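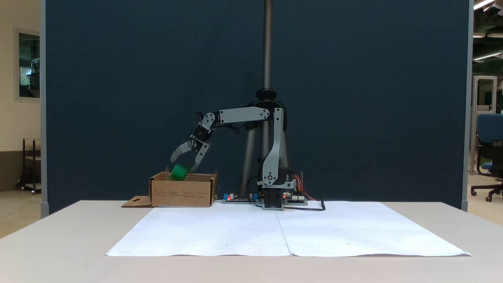 Chapter 4
Setting Up and Maintaining a Tabletop Arm

4.1 Scope of the chapter

The earlier chapters treated the arm as a set of links and joints on paper. This chapter deals with one physical cell and the work needed to keep it usable. The cell is the Drancombe bench arm: light grey plastic links, black servo motors, a two-fingered gripper, and control electronics placed flat on the table beside the base. Its task is to pick small objects from the work surface and release them into an open cardboard box.

The task is easy to state. Most of the faults that stop it come from four places: the base, the joint zeros, the cables and the fingers. The sections that follow take them in that order.

4.2 Terms used

Base servo. The motor that turns the whole arm about a vertical axis.
Joint zero. The stored position from which a servo measures its angle.
Drop point. The gripper position at which the fingers open over the box.
Service interval. The number of cycles allowed between inspections. For this cell it is 3,000.

4.3 Placing the base

Set the base near the rear edge of the table and leave the front clear for the work surface. Cover that surface with white paper. Two sheets may be joined if one is too small, but the seam must lie flat. A raised edge will catch a fingertip during a low pick.

Place the box within reach to one side. With the upper arm extended over it, the gripper must clear the rim while holding the largest object in the set. Fold the flaps outward before recording the drop point. Mark the position of the box on the table, as a shift of a few millimeters is enough to spoil a release near the rim.

4.4 Cable slack

Cables at the wrist are left in loops so that the joint can turn through its full range. Too little slack loads the connectors; too much lets a loop snag on the fingers. Move each joint by hand, power off, from one stop to the other and watch the loops throughout.

In the service log kept by Huguette Cordier and Pascal Hamel, 113 of 197 recorded stops were traced to wrist wiring. The log is reproduced in Appendix B and is used again in Exercise 4.6.

4.5 Before power is applied

Check that no loose screw or wire end is touching either circuit board. Confirm that the power cable runs away from the arm and cannot be drawn under the base. Joint zeros are set next, starting with the base servo and ending at the gripper. The procedure is given in Section 4.7.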